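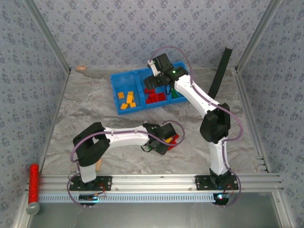
Orange-yellow blocks in a divided blue tray.

Kalville toy library to reopen in bigger rooms on Sandberg Street

11/03/2022

Families in Kalville will soon have their toy library back, and with a good deal more elbow room than before. The lending service, which closed its old basement room in June after one leak too many, is moving into the former Biner shoe store on Sandberg Street and expects to open its doors before the holidays.

For anyone who hasn't used it, the idea is as simple as borrowing a book. You come in, you choose up to 5 toys, puzzles or games, and you take them home for three weeks. The yearly fee stays where it has been for a long while now, at $5 per household, and families who find that hard to manage can ask at the desk to have it dropped, with no forms to fill out.

The collection has grown over the years to 1485 items, and every one of them spent the summer packed up in boxes in a borrowed garage across town. Sorting has been going on for weeks. Building blocks and construction sets were cleaned first, as they are always the first to go out, followed by the wooden trains, the dress-up clothes and a very large number of jigsaw puzzles that all had to be put together on dining room tables to see which ones were missing a piece. (Quite a few were, and those will be given away to anyone who likes to use them for crafts.)

The new rooms have a front area with low shelves that small children can reach, a corner with a rug where they can try things out before choosing, and a proper back room for storage. There is also a ramp at the side entrance, something parents with strollers have been asking for since the very beginning – the old basement stairs were steep, and carrying a dollhouse up them in the rain was nobody's idea of a pleasant afternoon.

Rent for the first year is being covered by a grant from the Flaseo Fund, and the shelves came from a neighborhood bake sale and a rummage sale that drew 200 people on a cold, gray morning. The library still hopes to find a sturdy front counter and a few child-size chairs, and would be very happy to hear from anyone with some to spare.

Toys in good shape are welcome too, although the library asks that people hold on to stuffed animals for now. There are already 90 of them waiting for a shelf. Board games should be complete, and anything that runs on batteries should come with a working battery cover.

Old membership cards will still be good, and toys that were out on loan when the basement closed can be brought back at any time without a late fee. An opening date will be posted in the window on Sandberg Street and on the notice board at Kalville town hall.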